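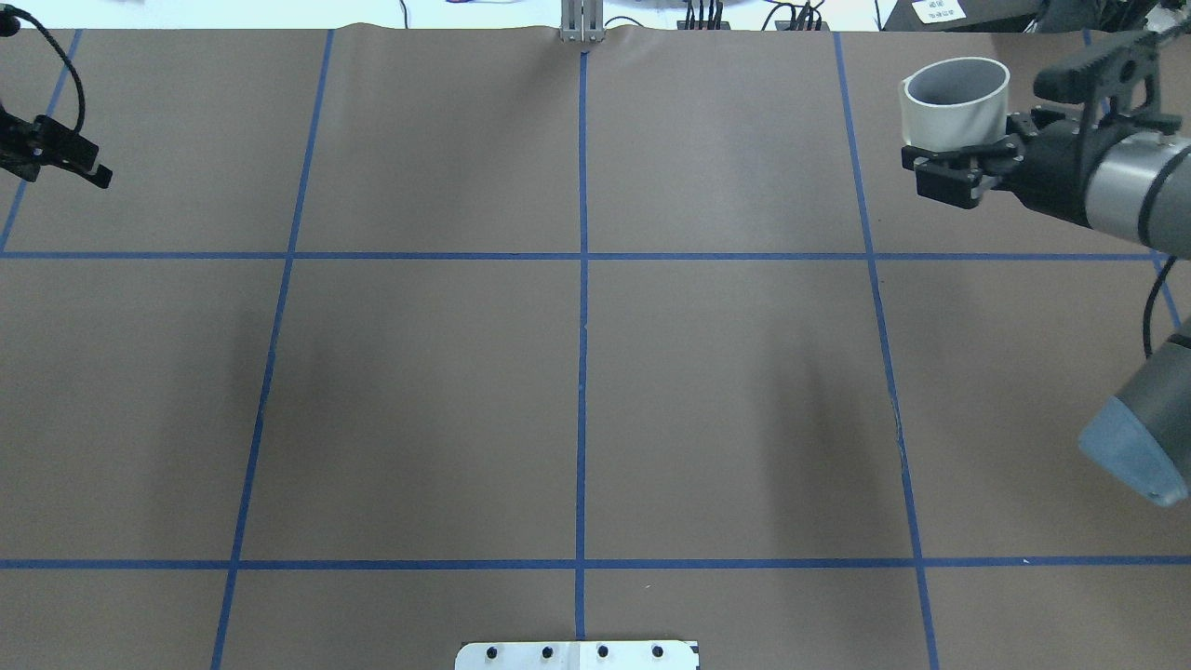

Erkance compare deux pinces parallèles sur son banc à deux bras

Septembre 2025. Le laboratoire d'essais d'Erkance a publié les premiers résultats de sa comparaison entre la pince Josel, à course courte, et la pince Tak, dont les mors sont entraînés par vis. La campagne porte sur 2 000 cycles de prise et de dépose d'un gobelet blanc, sur un plan de travail recouvert de papier brun et quadrillé au ruban bleu.

À chaque cycle, le contrôleur Clurklow tire au sort une case de départ et une case d'arrivée. Le gobelet est saisi par le corps, ouverture vers le haut, puis reposé. Un cycle est validé si l'objet reste debout et ne touche aucun ruban.

Sur l'ensemble des essais, 1 775 cycles ont été validés. La pince Tak obtient le meilleur taux dans les cases proches du bord, où l'angle d'approche est le plus défavorable. La pince Josel ferme plus vite, mais ses échecs se concentrent sur la dépose : le gobelet accompagne l'un des mors à l'ouverture et bascule.

« L'écart vient surtout du réglage de l'effort de serrage », indique Marthinus Van Wyk, responsable des essais. Jin-sol Seo, chargée de la commande, a abaissé la consigne après 743 cycles. Les séries antérieures à cette modification sont présentées séparément dans le rapport.

La caméra de poignet a été recalibrée entre les deux séries. Une seconde campagne, avec prise simultanée par les deux bras, est prévue en octobre. Les fichiers de mesure sont disponibles sur demande auprès de Bienvenido Cabrera.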